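Up before the alarm again. Heat already in the bedroom at six, sheet kicked off, mouth like a sock. Made coffee, forgot it, made it again. Then out to the tomatoes in slippers because I could not wait.

Two more gone at the bottom. Black leathery patch, flat, right where the blossom was. Both on the Verach plants, the ones along the fence. The Flomari next to them are fine, not a mark, which makes no sense to me as they get the same water and the same dirt. Pulled the bad ones off and threw them over by the compost. Missed the compost.

Read up on it again over toast. Everyone says calcium and then everyone says no, water. Uneven watering. Well yes. I let them go bone dry while I was away at the lake and then drowned them out of guilt the night I got back. So that's me. Have written WATER MORNINGS on the back of an envelope and stuck it on the fridge.

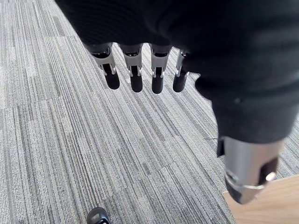 My garden diary - 2018-07-16
Written by me, at the kitchen table, fan on full

Hose is leaking at the tap end. The washer I bought is the wrong size, of course. Wrapped it in tape, which held for the time it takes to walk to the far bed and then let go and soaked the path. Must go to the hardware place. Must also get twine, slug stuff, a new rose for the watering can, lightbulbs. Will forget the lightbulbs.

Beans are silly. Past the top of the poles and waving about looking for something to grab. Picked a colander full before nine and there were as many again by supper, I swear they do it when I turn around. Blanched one lot, ate one lot with butter and too much salt, left one lot in a bag on the neighbor's step and ran. The freezer drawer won't shut properly now. There is a bag of last year's rhubarb in there I should just admit I am never going to eat.

Cucumbers - bitter. All of them, the whole Brundix vine. Cut the stem end off and rubbed it like my grandmother did until the foam came, still bitter. Heat again I suppose. Or thirst. Everything this week is thirst. Gave it a long slow soak and put straw down underneath, the last of the bale. Will give it until the end of the month and then it comes out and I put something else in there. Fall kale maybe. Late to be thinking about it but the packet says sow into August and the packet has been right before.

Sat down at eleven and did the sums, finally, been putting it off. Spent so far this year: 67 dollars on seed and starts, 12 on the straw, 60 on the soaker hose that I then didn't lay because the ground was too hard to get the pins in. So that is a lot of money for beans. Not counting the compost delivery. Not counting the compost delivery on purpose.

Then I looked at the seed tin and there is a packet in it of lettuce, 1,000 seeds it says on the front, and I have used one pinch. What was I thinking. A thousand lettuces. It bolts here by June whatever I do. Might try it in the shade behind the shed with a bit of old net curtain over. Might not.

Nap after lunch, longer than meant. Woke up cross with a crease down my face. Read some. Did the ironing I'd been walking round since last week, four shirts and then lost interest. Phone call with my sister, long, mostly about her knee and whether to have it done before the winter. I said before. She said after. She will do what she likes.

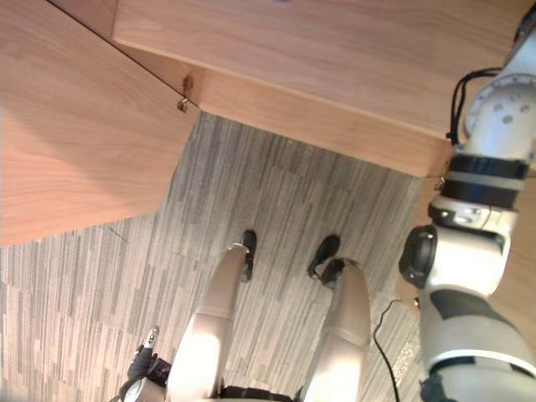 Carpet and cabinet, from higher up.

Out again when the sun went off the back bed. So much better. The light goes yellow and the swifts come in low and you can finally touch the spade handle. Weeded the onion row on my knees with the old cushion. The necks are starting to flop on the early ones, so no more water for them, which is one less thing. Pulled one to see. Small but tight, good papery skin, smell of it on my hands right through supper. Will let the rest fall over by themselves. Last year I bent them all down because a book said to and half of them rotted in the box by Christmas.

Garlic is hanging in the shed and the whole shed stinks, lovely. Some of the heads split, left them in the ground too long. Those to be used first. Put the best ones in a paper bag for planting and wrote SEED DO NOT EAT on it, as I know what I'm like in January.

Peixoto squash has got out under the fence. One long arm of it, right through the gap and into the alley, with a flower on the end as big as a saucer. Didn't have the heart to cut it. Tried to turn it back and snapped a leaf and felt terrible. Left it. If somebody gets a squash out of it good for them. Mildew on the older leaves though, that white dust, so cut the worst off and sprayed the rest with the milk and water. Smells like a nursery school out there now.

Also a toad! Under the upturned pot by the rain barrel, fat and furious. Put the pot back exactly as it was. Very pleased. There was one there two summers ago and I like to think it is the same one, no way of knowing.

Rain barrel is down to the last few inches and it's green. Still nothing on the forecast. They said a chance tomorow night and then I looked again after supper and they had taken it back. Clouds came up over the hills at seven, big dark bellied ones, a bit of wind, I actualy brought the washing in. Then nothing. Went off east. Hung the washing out again.

Supper: beans. Boiled egg on top, the end of the hard cheese, one tomato that was perfect, warm still. Ate it standing at the counter with the juice going down my wrist. Would forgive the rest of them anything for that one.

Things for tomorrow, before I forget:
Water FIRST, before coffee
Washer, right size, take the old one along
Twine
Lightbulbs
Tie up the Flomari on the left, it's leaning on its neighbor
Ring about the dentist
Find the other glove. Had both on at the onions, came in with one. Looked in the barrow, the bucket, the shed, under the cushion. Maybe in the weeds pile. Will have to go through the weeds pile.

Knees sore. Nails a disgrace. Moth going round and round the lamp and I can't be bothered to get up. Window open, someone's sprinkler going a few yards over - lucky them - and the beans getting longer in the dark. Bed.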